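Deposit for a wedding venue after a change of guest numbers
Posted by Sanne Van Wijk

We have reserved the hall at Firkard for May and paid a deposit of £400. Our guest list has since been reduced. Is the venue obliged to return part of the deposit?

Shuzhen Tang

Not automatically. Please consult the clause on minimum numbers in your contract - any reduction should be requested in writing. 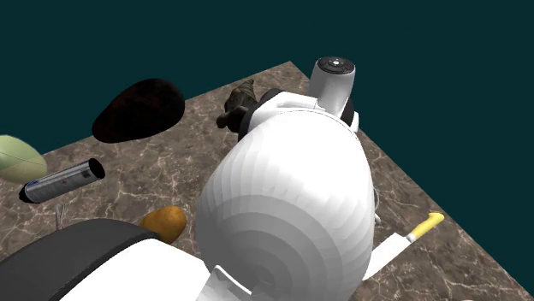

Catering charges are normally treated separately from hire. Ask for an itemised quotation showing table hire and the price per guest.

Citero

Ours kept it all. Check your insurance.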